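Re: [graston-readers] Plavetti memoir, film rights

On 28 September 2019, Rawiri Quinlan wrote:
> Finished the Plavetti last night. 504 pages and I cried twice.
> The wartime letters alone are worth it. I hear Brellodlow
> wants to film it. Who's in for March?

Rawiri,

I'm in, but I don't buy the letters. Her grandson says he found 106 of them in a trunk, and the book quotes maybe a dozen, all in the same tidy voice. Has anyone outside the family read the rest? Xiaoqing asked the publisher and got a press kit back.

As for the film — a producer "wanting" a book means very little. They said the same about Ren. 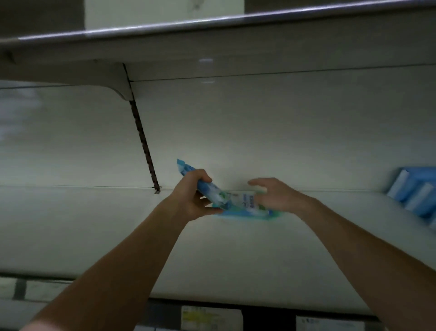 Wet wipes, white shelf.

I'll bring my marked-up copy. Could someone else check the dates in chapter nine? They don't add up for me.

Ottavio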